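Cellule Avness, poste du panneau perforé – cahier d'atelier
29/12/2021

Bon, retour sur la pince, parce que je m'étais promis de tout noter avant d'oublier !

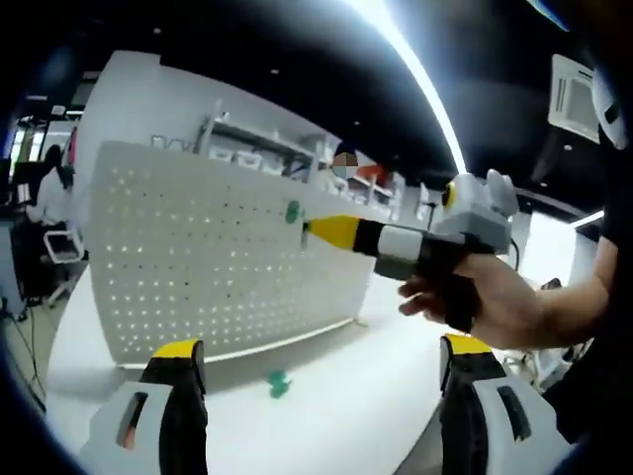
J'ai donc repris l'ouverture à zéro : butée logicielle remise à 100, effort de serrage descendu à 42 (on était à 50, beaucoup trop pour les petites pièces vertes, à mon goût). Les capuchons jaunes, je les ai juste tirés un peu pour voir – ils tiennent. Les patins noirs des doigts, nettoyés à l'alcool, chiffon non pelucheux, et surtout pas le dégraissant Matos qui laisse un film.

Relancé le programme 258 à vide, vitesse lente. Un petit claquement à la fermeture, côté gauche je crois, à réécouter quand la ventilation sera coupée.

Reste à faire : commander des patins chez Bruvarby, resserrer les vis du doigt droit, et remettre la fiche de réglage dans le classeur (elle traîne encore sur mon bureau).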